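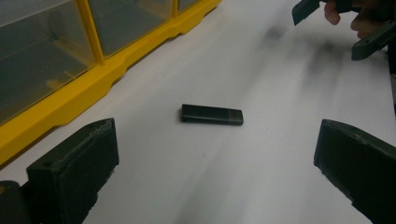

Desk Drawers: Small Parts

Eliécer Grajales spent part of December clearing out the work table at Brakutari, one drawer at a time. These pages show what turned up and where it is kept now. Larger items are in the Tunum gallery.

Black stick, two sections
Small, dark and plain, with a thin seam near one end. It is filed with the memory sticks under number 48 until someone claims it.

Yellow organizer
Clear, smoky drawer fronts in a bright yellow housing. It stays on the white table, within reach of the chair.

Next page: cables and adapters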